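# The shelf at the end of the bench

*What happened when a small bottling firm let the arms do the putting away*

If you arrive at Plirnton early enough, before the kettle has boiled and while the big ceiling lights are still making up their minds, you will find Hajnalka Mészáros already at the long wooden bench with her sleeves pushed up, moving bottles about. She has been with the firm since it filled bath oils by hand in a railway arch, and she still likes to start the day by touching the stock. "I know I don't need to," she told me, and moved another one.

Plirnton makes nothing very grand. It fills, caps and packs little coloured bottles for other people's brands, mostly soaps and oils, and sends them out in gift sets and shop displays. The filling was taken over by machines years ago and there was very little fuss about it. What stayed with human hands was the last part, the fiddly part, in which somebody takes a muddle of bottles from a bench and sets them in order on a small display shelf, ready for a customer to approve. Everyone I met had done it at some time or other, and everyone had an opinion on how it ought to be done (green first, I was told very firmly, by two different people who otherwise agreed on nothing).

That last job is the one now being handed, bit by bit, to a pair of robot arms. The arms came in March, through a firm called Skundine, and the staff call the whole arrangement Csonka, which Hajnalka chose. It is a Hungarian word, she explained with great delight, and means something like stumpy, or maimed, and she had picked it on the first morning, when the arms could do nothing at all except stand there.

I had expected, I must admit, something faster and colder. I had in my head those films of car factories with sparks flying. But the bench at Plirnton is a pleasant thing to stand beside, and the bottles are pretty, and you find yourself leaning in as you would over somebody's jigsaw.
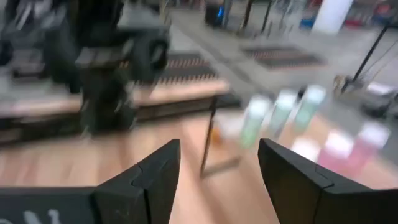 *Pink and green bottles on the bench, from just behind the gripper's fingers.*

The trouble with small bottles, as anyone who has knocked over a row of them will tell you, is that they stand close together and they don't forgive a careless elbow. A person reaching for the one at the back turns the wrist a little without thinking about it. Csonka had to be taught that turn, and the teaching has been done by the same people who used to do the work. They guide the arms through the job, over and over, and each go is kept and added to the pile of goes the machine learns from. By the time I visited, they had kept 1104 of them, and Hajnalka could point to a fair number on the list and tell you who had done it without looking at the name. One colleague always hurries the cap end. Another pauses above the shelf, every single time, like somebody choosing a cake.

It is this, I think, that I had not understood about the change before I went. I had supposed that the packers would either be gone or be sitting in a row watching screens, and there is certainly more sitting than there was. Backs are better for it. Hajnalka's wrists, which had been bad enough that she wore supports on both of them through two winters, have had a summer off. But a good part of the day is now spent talking about the work, and it had never been talked about before, because there was no call to. How hard do you hold a bottle? Where do you look when you put it down? People who had packed side by side for years found they did it quite differently, and a few were rather cross about it.

Not everybody has taken to it. The firm has 32 people and has promised in writing to keep that number through the first year, and the promise is pinned up by the coats, where it gets read more often than the fire notice. What comes after the first year is a question I asked several times, and the answers were kind and rather vague. One of the younger packers told me she had come to Plirnton because she liked a job that let her mind wander, and that guiding an arm did not let it wander at all. She was thinking of moving over to dispatch. Another said he went home more tired now and couldn't say from what. I don't believe either of them was complaining, particularly. They were telling me how the day felt, and it seems only fair to put it down beside the business of the wrists.

And there are the small losses, which are hard to make a fuss about and which I heard of mostly over tea. The radio has gone off, so that people can hear each other while they work. The old race to finish a tray before lunch has gone too, there being little fun in racing something that never looks up. In its place there is a good deal of wandering over to see how it's getting on, and I did my share of that. You stand with your mug, well back, and watch the fingers come down over a bottle, and there is generally somebody at your shoulder breathing in.
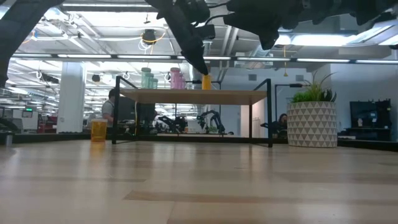

## What the customers see

Not very much, as it happens. A set goes out to Jestent, who are Plirnton's oldest account, looking just as it always did, and the buyer there had to be told that anything had changed. She asked to come and watch, stayed most of an afternoon, and went home with a bottle of the green.

The sets are still checked by a person before they leave, and for the present that person is usually Hajnalka. She turns each bottle so that it faces the front, whether or not it needs turning. I asked whether the arms might be taught to do that as well, and she said that they might, and that she had been meaning to get round to it, and then she told me at some length about her sister's allotment.

Skundine will be back before Christmas to fit softer finger pads, which the packers asked for and have been asking for since the spring. There is talk of a second bench on the far side of the floor if the money stretches. In the meantime the plant stays where it is on the end of the table, at the insistence of practically everyone, and whoever is in first gives it some water.

*October 2022*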